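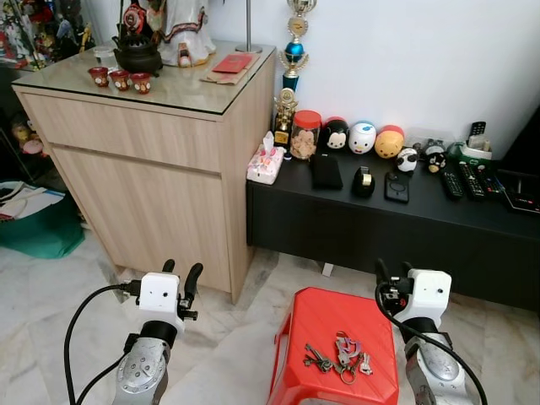
I have finished Premgate. All 1162 episodes of it. My sister says I should be a little embarrassed and I'm not, I'm mostly sad, because now I have to find something else to watch while I eat dinner.

If you didn't grow up with it, Premgate was a daytime soap set in a hotel by a lake, and it started in 2000, and for a good long stretch of my childhood it was on in our kitchen every single afternoon. My grandmother watched it standing up, with the iron going. I remembered almost none of the story. What I remembered was Sandro Cocco's hair and Pierina Costa slapping people.

And I remembered the rumor, of course. Everybody's aunt knew that Sandro and Pierina were secretly together. He played Dahlgren, the hotel manager with the dead twin, and she played Livia, who ran the kitchen and hated him for two whole years before the boathouse episode. They never said yes and they never said no. There was a magazine cover where they were sharing an umbrella, and I swear that umbrella kept the hairdressers of our town going for a month!

So part of the reason I did the rewatch was to see if I could spot it. When did it start? Can you tell?
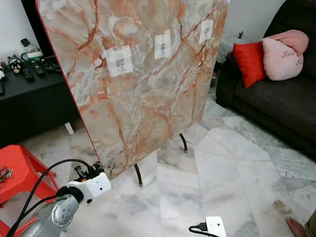 My verdict is that season 4 is where something changes. Before that they act AT each other, if you know what I mean — lots of standing very close and breathing through the nose. Then there's a dumb little scene about a seafood delivery, no plot in it at all, and she drops a lemon and he catches it without looking, and she laughs. That laugh is not Livia's laugh. Livia doesn't laugh like that in any other episode. I rewound it so many times that the streaming app asked if I was still there.

Now, I know how this works. People who spend ten hours a day on a set get comfortable together. My friend who did theater in college told me she once kissed the same guy every night for a whole run and couldn't stand him, and the reviews talked about their chemistry. Fair enough. Maybe I'm seeing a romance because I came looking for one.

But then there's the Drovuter interview. Drovuter was one of those late night talk shows where the host has a desk for no reason, and Pierina went on by herself the spring after Dahlgren got written out (avalanche, don't ask). The host asks who she misses most from the show. She says "the lady who did the sandwiches" and the audience loves it, and then she looks down at her hands for just a second too long. A fan account posted the clip and I've read all the comments, which is not something I'm proud of. 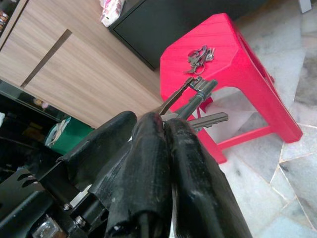 What I'd forgotten is how good she is. She got called cold a lot back then, and watching it now I don't see cold at all. The hospital episodes, the one where her brother comes back with the wrong name, the long goodbye on the ferry dock — she does so little with her face and you still know everything. He's more of a big gestures man. He turned 50 recently and there was a very nice photo shoot with a dog in it, and he still has the hair.

They did one more thing together after Premgate, a TV movie called Altwood about a haunted vineyard. I watched it the night after the finale because I wasn't ready to let go. It's terrible. The ghost is a man in a bedsheet color suit. But the two of them share a car ride near the end, hardly any lines, the radio on low, and I sat there with my cold noodles thinking, okay, yes, those two loved each other, in whatever way it was.

He's married now, to a woman who restores boats. Pierina lives somewhere with goats and gives maybe one interview every few years. They seem happy, both of them, and it's none of my business. 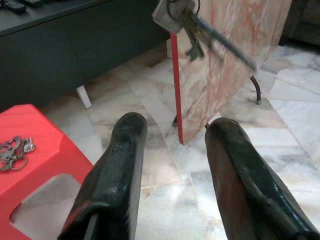
Marble-patterned board with the red edge.

Anyway, I need a new soap. Something long, please, with a hotel or a hospital or at least a family business, and one good slapper in the cast. My sister keeps pushing the one about the airline pilots but I tried two episodes and they all had the same haircut. Leave me your suggestions, and if you were a Premgate person too, tell me if you remember the lemon.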